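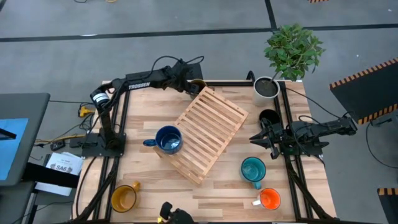
I can now confirm that the nightly sync on Tillar has been skipping files since December, and that it has been telling us everything was fine in the log each time. The share holds 3069 files. The copy on Premer holds 2729. Nothing in the log hints at the difference, unless you count the word "done", which it prints with great confidence. For the two new people on the list, think of a mount as a wooden dish rack with a dark blue mug on it: the rack is the directory, the mug is the file, and our script is the person who glances at the rack from the doorway and reports that the washing up is in hand.

On May 11, 2018, Orsolya Major wrote:

> I had a look at the script over lunch. It calls rsync
> with --ignore-errors and then sends stderr to
> /dev/null, so I'm not sure what we expected to hear.
> Is there a reason it runs as the backup user and not
> as root? Half of the project folders aren't readable
> by that user. Also, who is Vass?

Vass is the old file server. It was switched off before you joined, and the script still tries to ping it, waits 9 seconds, shrugs and carries on. I have left that in for now as I'd like to change one thing at a time.

As for root, there was a reason. I wrote it down in a comment, and the comment says "see wiki". We all know about the wiki.
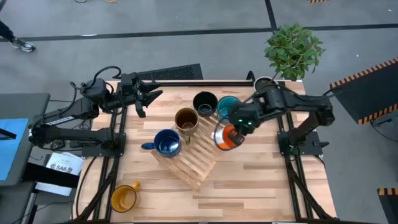
Mugs and rack, with an orange one in the gripper on the right.

What I've done so far: taken out the redirect, added the backup user to the projects group, and run it by hand with --dry-run. It now complains at length, mostly about file names with a colon in them. Those come from the Plosiline export and I don't think we can stop it doing that — at least I couldn't find the setting.

If anyone objects to ticket 1827 being reopened, please shout before tonight's run. Otherwise I'll take out --ignore-errors as well and see who gets the mail.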